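Stondham Distribution Staff Forum
Section: Receiving and Materials Recovery
Topic: Bubble wrap in the woven sacks

ReceivingDesk_2
Members of the receiving team are asked to give their views on the present method of collecting used packing material. At this time, bubble wrap, bagged small items and cardboard pieces may all be placed in the same white woven sack. The Clavley site has proposed that bubble wrap be given a sack of its own beginning in September. Please keep replies to the practical side of the matter.

harbor_lane
I support the Clavley proposal. When a mixed sack reaches the sorting bench, the wrap must be lifted out before anything else can be reached. Cardboard that has worked its way to the bottom is often crushed and has to be picked out by hand. Separate sacks would move that work to the point of unpacking, where it takes very little effort.

Moncrieff_Bay4
With respect, I do not agree. Bay 4 has floor space for two open sacks and no more. A third would stand in the path of the pallet jack. Bubble wrap is also the best top layer we have -- it holds the lighter material down when the sack is moved. I would ask that the bays be permitted to continue as they are.

tallyclerk878
The previous poster's remark on floor space is fair, but I cannot accept the one on the top layer. Wrap springs back. A sack that has been pressed down at the end of a shift will be standing proud of its rim in the morning, and it then cannot be tied. The guidance from Radis, our hauler, states that sacks must be tied at the neck before collection.

ReceivingDesk_2
Thank you both.

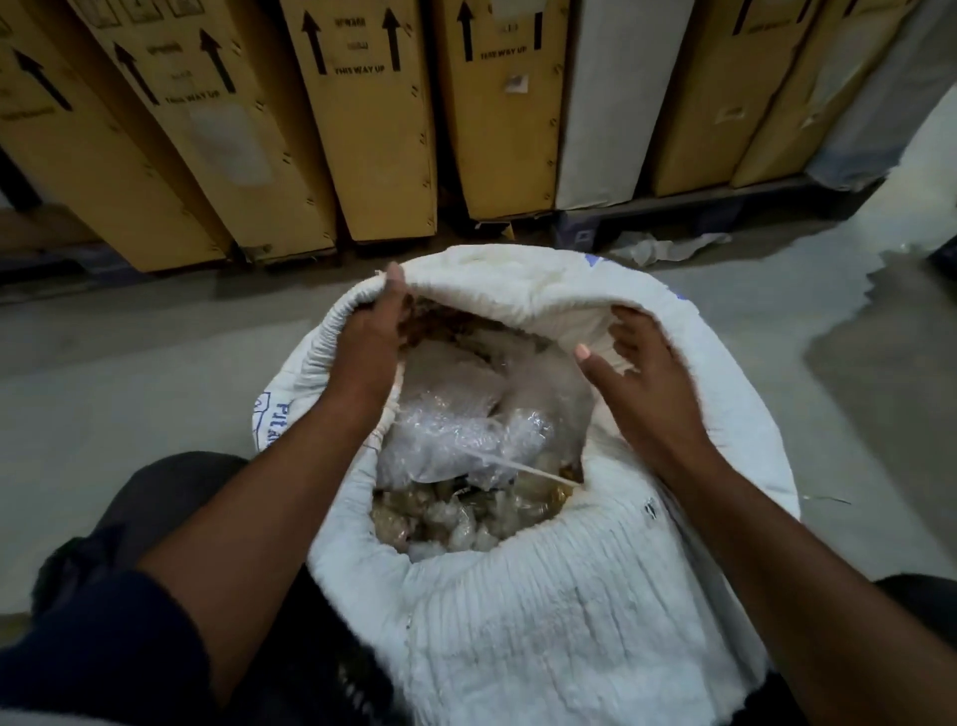
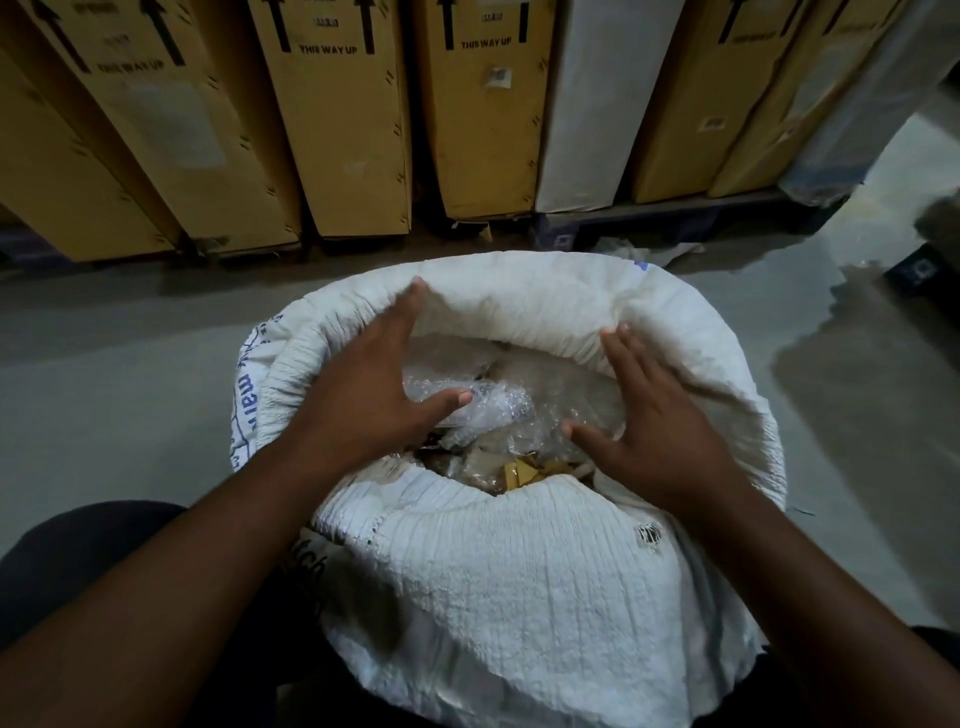 Woven sack with the rim rolled outward and bubble wrap in the mouth.

Should the rim be rolled before the sack is filled or afterward?

It should be rolled before filling. Turn the top edge outward two times to form a firm collar, fill the sack, and then unroll the collar to give enough material for the tie.

harbor_lane
May I add that sacks should be inspected before reuse. A small hole in the weave will grow once weight is placed on it, and loose plastic bags find their way out. We retire any sack with a hole wider than a thumb. I understand that other bays patch them with tape, a practice I would discourage.

Moncrieff_Bay4
Bay 4 is one of the bays that uses tape. It has held well on the sides. I concede that it does not hold on the base.

tallyclerk878
Tape on the outside is also a contaminant as far as the sorting bench is concerned. It must be cut away before the sack itself can be recycled.

On the original question, would Bay 4 accept a shared wrap sack placed at the end of the aisle, to be used by the neighboring bay as well? It would not affect the pallet jack route.

Moncrieff_Bay4
That would be acceptable for a trial period, provided that the shared sack is emptied daily. I remain of the view that the present method is adequate for small deliveries.

ReceivingDesk_2
The suggestion has been noted and will be passed to Clavley. Bays wishing to take part in the trial should reply below with their bay number and the number of sacks required.

quietpallet
Bay 18 will take part. One sack, please, and a supply of ties -- our last box has run out.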